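Zutus Service Kit for tabletop kitchen cells
Sold by Vendbridge. Page looked after by Bayu Lumbantobing. Last gone over 10th August.

Price: $1550 for the full kit, cable wraps and spare finger hardware included
Service interval: every 150 running hours
Time on the bench: 40 minutes, once you've done it a few times

I've been running a Zutus on our own kitchen cell since April, and most of what goes wrong with it is boring. Cables creep. Finger bolts back out a hair. A bracket gets bumped when the arm goes down for something low on the table and misses. The kit is pretty much the drawer of stuff I kept walking back to the workshop for, put in one case, with the torque driver I wish I'd bought first (I went through two cheap ones, don't ask).

What follows is how I set ours up and how I look after it. Yours may sit on a different bench and have a different pile of things to pick up, but if you've got one arm reaching over a white table full of cups and plates, most of it will carry over.

Setting up the arm beside the table

Get the arm's side of the bench sorted before you put anything out to grab. I run the gripper cable up and over the housing and leave a proper loop in it, a big generous one that looks a bit silly. My first try was tidy and tight, strapped down flat, and I was so pleased with it! Then the wrist turned and pulled the connector half out.

So, loop first, wraps second. Park the arm to the side with the fingers open, look at where the cable goes, then swing the wrist slowly by hand to both ends of its travel before you close a single wrap.

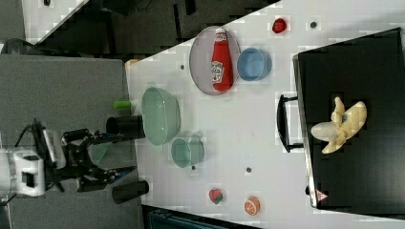 Tülin Kılıçarslan wrote in to ask if the loop could go underneath the arm, where it wouldn't show up in her overhead view. I tried it for a week on ours. It works until the arm reaches down low, and then the cable drags through the dishes and takes a cup with it. Over the top is still my answer, Tülin, sorry! If the loop bothers you, turn the last clamp a little outward and it'll lie off to one side most of the time.

One more thing at this stage. Leave the wraps finger-loose until you've run the whole pick routine at low speed. I snug them up afterward, starting at the wrist and working back toward the base. Going the other direction pushes all the slack to the gripper end, exactly where you'll be cursing at it.

The oven reach

Our routine includes opening a toaster oven door, and this is the move that eats hardware. The gripper has to come in sideways at a vertical handle, close, and pull along an arc the arm would much prefer to be a straight line. If the fingers are even slightly out of line they twist a little on every pull, and after enough pulls you'll feel play in the linkage when you wiggle it.

I check finger alignment with the plastic gauge in the lid pocket. You want 2 mm of clearance, the same at the tip and at the root. If it's tight at the tip, loosen the outer bracket bolt, press the finger against the gauge and tighten again while you're holding it there. It's a bit of a three-handed job. I brace mine with a rolled-up shop towel.

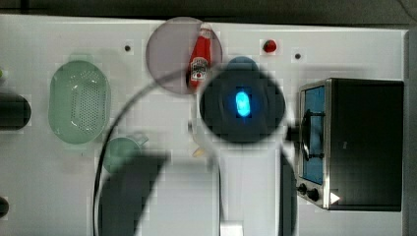

Once the gauge slides in and out cleanly, mark the bolt head and the bracket with one stroke of paint pen. Next time you'll know at a glance if anything has moved, and you can skip the driver completely when the stroke still lines up. The pen in the kit is yellow. Please don't use the black ones people seem to have lying around, you will never find the mark again on a black bracket.

And slow the approach down! The kit can't fix a program that slams into the handle. I knocked our approach speed down by a good bit and the bolts have stayed put a lot longer.

Regular service, the way I do it

Power off, and wait for the light on the wrist to go out. Don't go by the sound of the thing.

Wipe the wrist housing with the dry cloth first and the damp one after. Dust packs into the grooves around the rings, and if you start damp you get paste.

Check the finger pads with your thumb. Shiny means they're due. The old pads peel off from the root end with the little plastic scraper; go gently at the corners.

Follow the cable with your fingers from the base all the way to the gripper. I do this with my eyes shut, which got me laughed at by Hrefna Mogensen, but you really do pick up a flat spot or a nick faster that way. Anything you can catch with a fingernail, swap the section.

Check that the connector is pushed all the way home and that nothing hangs where a bracket could hook it.

Power on, wait for the wrist light, and bring the arm over the table at low speed with the full set of objects out. 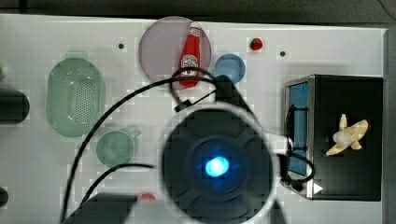 Testing on a full table

I used to test on a bare bench, and I'd get a lovely clean run and then a snag as soon as there was real clutter. These days I leave everything out: the colander, the plate with the ketchup on it, the cup, the toy fruit, the oven. A cable that clears a flat surface doesn't necessarily clear a ketchup bottle.

Run the routine once slowly with a hand on the stop button, then once at normal speed from a step back. I watch the cable and ignore the fingers for the first run. Second run, I do the opposite. Trying to watch both means I see neither. 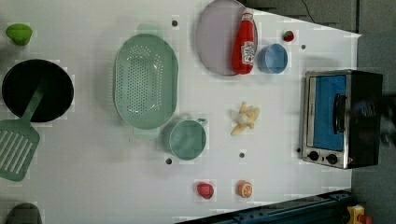
If something does get nudged on the first run, put it back and run that one move again before you touch any hardware. Half the time I had just set the thing down in the wrong spot. If it happens a second time in the same place, go back to the loop and take a little slack out at the base clamp, a finger's width at a time.

Spares and ordering

Finger pads, wraps and the alignment gauge are all sold separately, so you don't need a second kit when you run out of pads. Put your gripper version in the order notes and I'll match the bolts to it. Questions go to me through the Vendbridge contact form, and photos of your cable routing are very welcome, the messier the better.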